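Section 6. Finger pads: inspection, replacement and zeroing

This section covers the pads on the Saradari hand-held gripper, all versions with two-screw pads. For the trigger linkage and the battery, see Section 7. For the camera mount, see Section 5.

6.1 When to replace the pads

Check the pads at the start of each shift. Replace both if any of the following applies:

- The gripping face is shiny or has a smooth patch wider than a fingertip.
- The face is torn, lifting at an edge, or marked with oil that does not come off with a dry cloth.
- A screw hole is worn so that the screw head sits below the surface.
- The counter on the handle shows more than 2,000 closures since the last change.

Always change pads in pairs. A new pad working against an old one will pull thin parts to one side.

6.2 What you need

Pad set (left and right), Boliria part 696
Four new pad screws, supplied with the set
2 mm hex driver
Lint-free cloth
Flat table, clear of parts

CAUTION: Switch the gripper off before putting a driver near the fingers. The fingers can close without warning when the handle is bumped.

6.3 Removing the old pads

1. Open the gripper all the way and switch it off at the handle.
2. Hold the gripper over the table with the fingers pointing away from you.
3. Loosen both screws on the left pad one turn each, then remove them.
4. Slide the pad off its bracket. If it sticks, rock it gently from side to side. Do not pry against the arm.
5. Repeat for the right pad.
6. Wipe both brackets with the dry cloth. Do not use alcohol or any other solvent.

Note: The old screws have thread lock on them and must not be used again.

6.4 Fitting the new pads

1. Find the L or R stamped on the back of each pad. The pads are not interchangeable.
2. Slide the left pad onto its bracket with the textured face toward the other finger and the beveled edge on the same side as the bracket notch.
3. Start both screws by hand. Do not tighten yet.
4. Fit the right pad the same way.
5. Tighten each screw a little at a time, going back and forth between the two, until snug. Stop when the driver meets firm resistance. Overtightening will bow the pad.
6. Look at the pads from the camera side with the gripper open. They should be level with each other, angled inward, with both screw holes visible on each pad.

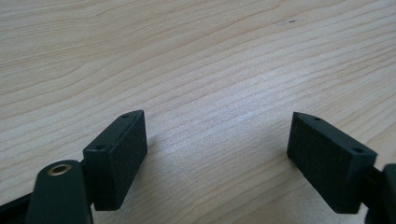

SALAZAR PLANT, August

Revised text for 6.5 and 6.6. It replaces the zeroing steps in all earlier printings.

6.5 Zeroing the gap

Zero the gap after every pad change, and after any drop onto a hard floor.

1. Keep the fingers open and the space between the pads clear.
2. Switch the gripper on and wait for the steady light on the handle.
3. Press and hold ZERO for three seconds. The light begins to blink.
4. Squeeze the trigger slowly until the pads touch. Hold until the light goes steady again.
5. Release the trigger and let the fingers open fully.
6. Read the open value on the Hilleseo logger. With new pads it should be 2,677, and the reading should come back to the same number each time you open the fingers.
7. If the reading drifts, check that no screw head stands above the pad, then repeat from step 3.

Note: Do not squeeze hard in step 4. Compressed pads give a false zero, and the gripper will then report a gap when it is closed on a thin part.

If the logger shows error 14, the fingers moved before the light began to blink. Release the trigger, switch off, and start again from step 1.

6.6 Arm eyelet

Look at the brass-colored eyelet in the rounded end of the arm whenever the pads are changed. It should sit flush and should not turn when pressed with a fingertip. A loose eyelet lets the pad tilt under load, and no amount of zeroing will correct it. Tag the gripper and send it in for an arm change.

Do not oil the eyelet. Oil travels along the arm to the pad.

6.7 After the work

Reset the closure counter by holding COUNT until the display clears. Write the pad lot number in the tool log. Make 10 test closures on a scrap part before returning the gripper to the line, and check the screws once more at the end of the first shift.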